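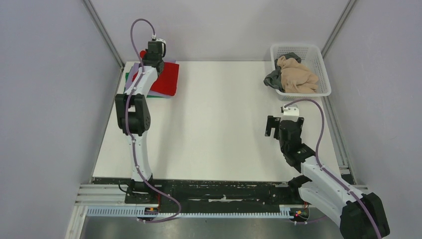 스템스테드(Stemstead) 공동주택 급수설비 개선 소위원회 제2차 회의록

일시: 9월, 오후 2시
장소: 관리동 회의실
참석: 마르코스 기카스(주재), 산다말리 아마라싱헤, 게라시모스 프랑구, 모르퍼드 패리, 개러스 비커스태프(기록)
결석: 없음

1. 전차 회의록 확인
수정 없이 승인함. 단, 3항의 "감압밸브 전수 교체"는 "감압밸브 전수 점검"의 오기이므로 정정하여 재배포하기로 함.

2. 저수조 용량 및 체류시간
프랑구 위원이 검토 자료를 설명함. 현 저수조는 설계 당시 세대수를 기준으로 산정되어 실제 사용량 대비 용량이 과다하며, 하절기 야간 체류시간이 길어 잔류염소 저하가 반복됨. 급수 세대는 현재 563세대임. 운전 수위를 하향하는 방안과 격벽을 설치하여 한쪽만 사용하는 방안을 비교함. 격벽안은 청소 시 단수가 불필요하나 구조 검토가 선행되어야 함. 수위 하향안은 수위 조절봉 재설정만으로 시행 가능함. 소화용수 확보량과의 간섭 여부는 미확인.
결정: 수위 하향을 우선 시행하고 격벽안은 구조 검토 후 재상정함. 소화용수 확보량은 프랑구 위원이 시행 전까지 확인. 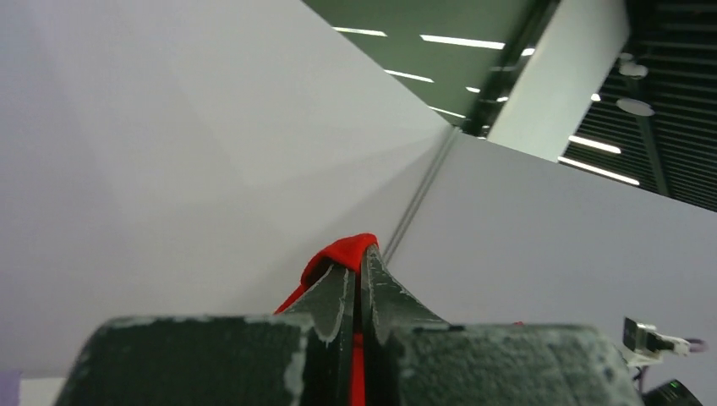 3. 부스터펌프 교체
기존 펌프의 인버터 부품 수급이 중단되어 교체가 불가피하다는 데 이견 없음. 견적은 펠라(Felar)와 트리안타필루(Triantafyllou) 두 곳에서 접수함. 펠라안은 기존 기초와 배관 플랜지를 그대로 사용하고, 트리안타필루안은 흡입측 헤더를 교체함. 패리 위원은 양 견적의 토출압 기준점이 서로 달라 금액을 직접 비교할 수 없다고 지적함. 펠라는 펌프 토출측, 트리안타필루는 최상층 수전 기준임.
결정: 기준점을 최상층 수전으로 통일하여 재견적을 요청함. 야간 소유량 운전 시의 기동 빈도 계산서를 첨부하도록 함. 담당 패리.

4. 세대 계량기 원격검침
노후 계량기 중 318개가 검정 유효기간 만료 대상임. 동일 구경 기계식으로 교체할지, 원격검침형으로 전환할지 논의함. 아마라싱헤 위원은 통신 단말의 배터리 교체비가 장기수선계획에 반영되어 있지 않음을 지적하고 별도 항목 신설을 요청함. 지하 계량기함의 수신 감도는 측정된 바 없음.
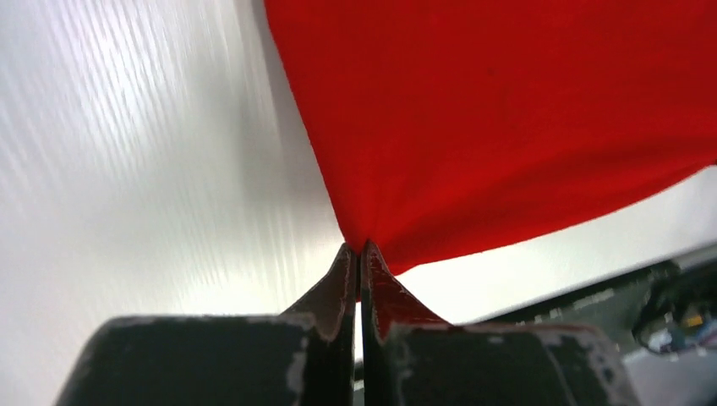 비커스태프 위원은 이에 대해 계량기만 먼저 교체하고 단말은 나중에 부착할 수 있는 형식을 택하면 유효기간 문제와 통신 문제를 분리할 수 있다는 의견을 냄. 해당 형식은 구경별 재고가 일정하지 않으므로 납기 확인이 필요하다고 덧붙임.
결정: 단말 후부착형을 기준으로 사양서를 작성함. 지하층 감도 측정은 워몬스카(Womonska) 동부터 실시. 담당 비커스태프, 아마라싱헤.

5. 기타
가. 수질검사 채수 지점에 최말단 세대 한 곳을 추가함.
나. 옥상 배관 보온재 손상 구간은 동절기 전 보수. 예산은 약 3,000유로로 하고 초과 시 재상정.
다. 단수 공지문에 급수 재개 후 초기 배출 요령을 기재함.

6. 미결 사항
격벽 구조 검토 의뢰처 선정, 소화용수 확보량 확인, 재견적 접수, 후부착형 계량기 납기.

차기 회의: 재견적 접수 후 주재자가 통지
기록: 개러스 비커스태프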